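Gulia folk song sessions: progress report for July

Hi Lucyna,

Well, we're over the hump! The Brunlow songbook now has 60 songs in it, all with tunes written out and at least one verse somebody will swear to in public. I've spent 514 of the 3000 you gave us, mostly on room rent and a decent secondhand recorder (the old one hummed in G, so it was only any good for songs in G).

The singing nights are going great. We had more than 13 regulars by the end of the month, and a concertina player who came for one evening and stayed for all of them. Bartosz Górecki is teaching the harmony parts by ear, and people get them faster that way than they ever did from my sheets.

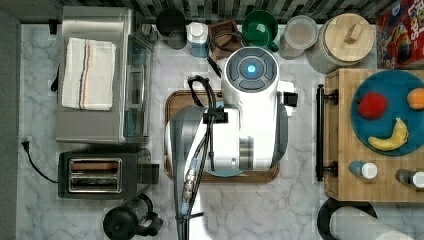 Kitchen counter, July

The one thing running behind is the recordings. Nepia, the little studio I had lined up, moved our dates twice, so only the sea songs are done. I've asked for two evenings next month and I'm holding them to it. The ballads are long, and our best singer likes to stop and explain the plot.
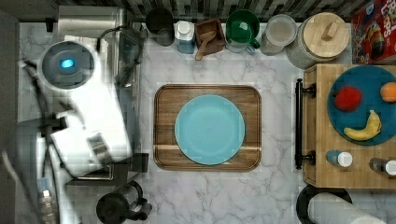 Song choice is still where we argue most, and I love it. The big fight was over a drinking song called Plustenus, which has nine verses and no known ending. We want the book to feel like a song swap at home, with a black kettle by the marble and a wooden tray waiting on the counter, so I'd like the notes kept short and friendly. Bartosz wants footnotes. We've settled on one page of them at the back, and I still need your okay on the extra page before I call the printer.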